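Skolham College of Textile and Household Studies
Fabric Care and Conservation I
Handout 7: Creasing, Folding and Storage of Woven Cloth

Instructor: Neville Entwistle
Revised Sep 16, 2023

Purpose of this handout

This handout accompanies the lecture on creasing and should be read before the practical session. It covers the causes of creases in woven cloth, the difference between temporary and set creases, and the storage methods accepted in this course. Students who missed the lecture on fiber structure should review Handout 6 first, as the terms used there are not defined again.

1. What a crease is

A woven cloth is made of two sets of yarns, the warp and the weft, crossing at right angles. When the cloth is bent, the yarns on the outside of the bend are stretched and those on the inside are compressed. If the bend is gentle, the fibers return to their earlier shape when the load is removed. If it is sharp, or held for a long time, part of the change remains. The remaining line is called a crease.

Cotton and linen crease readily. Their fibers are held together internally by weak bonds that break under bending and form again in the new position. Wool recovers well, owing to the natural crimp of the fiber. Polyester resists creasing at room temperature, but a crease pressed into it with heat can be very hard to remove.

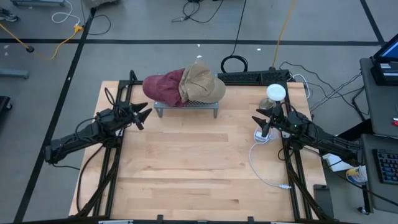

2. The effect of moisture and heat

Moisture loosens the internal bonds of cotton and linen. A damp cotton sheet left in a pile will therefore dry with its creases in place, while the same sheet hung flat will dry nearly smooth. Steam pressing makes use of the same effect: the bonds are loosened, the cloth is held flat, and new bonds form as it cools and dries.

Students often move a pressed cloth too soon. A cloth lifted while still warm will take on whatever shape it is given next. Pressed pieces are to be left on the board until cool to the touch.

3. Temporary and set creases

A temporary crease is one that relaxes by hanging, by light misting or by hand smoothing. A set crease does not respond to these measures. In older pieces a set crease may also be a line of damage, with yarns worn thin or broken along the fold. Such a line must not be pressed. The Buthelezi table linens, which will be discussed in the June review, show this damage clearly along the center folds.

Soil makes the matter worse. Dust collects in the valley of a fold and rubs against the yarns each time the cloth is opened. For this reason cloths are inspected, and cleaned where suitable, before they are put away.
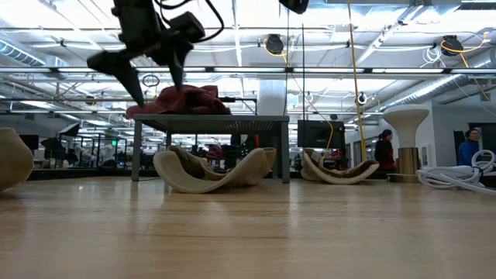
4. Describing the condition of a cloth

The condition of a cloth is recorded before it is handled further. The record should state the fiber, if known, the color, the general state of the cloth and the position of any marks or worn areas. General state is given in one of three terms: flat, folded or heaped. A cloth is flat when it lies in a single layer without overlap. It is folded when the layers follow deliberate straight lines. It is heaped when the folds are irregular, as with the maroon cloth on the gray tabletop, and in that case no statement should be made about its full size or the condition of its hidden surfaces. Those entries are left blank until the cloth has been opened out.

5. Storage methods

Rolling is preferred for large flat pieces. The cloth is rolled in the direction of the warp around a tube covered with acid-free tissue – never directly onto bare cardboard. Where space does not permit rolling, the cloth may be folded over padded tissue so that each bend is rounded. Folds should be moved to new positions at every inspection.

The Nultwood collection, which holds 3000 household textiles, stores 194 of them on rollers and the remainder in padded boxes. The Kirkthorpe method, in which long runners are folded loosely in alternating directions, is acceptable for sturdy cotton only.

6. Preparation for the practical session

Read sections 3 and 4 again. Bring a soft pencil, as ink is not permitted near the cloths. Remove rings, watches and bracelets before handling. Completed condition records are due at the end of the session and will be returned with comments at the next lecture.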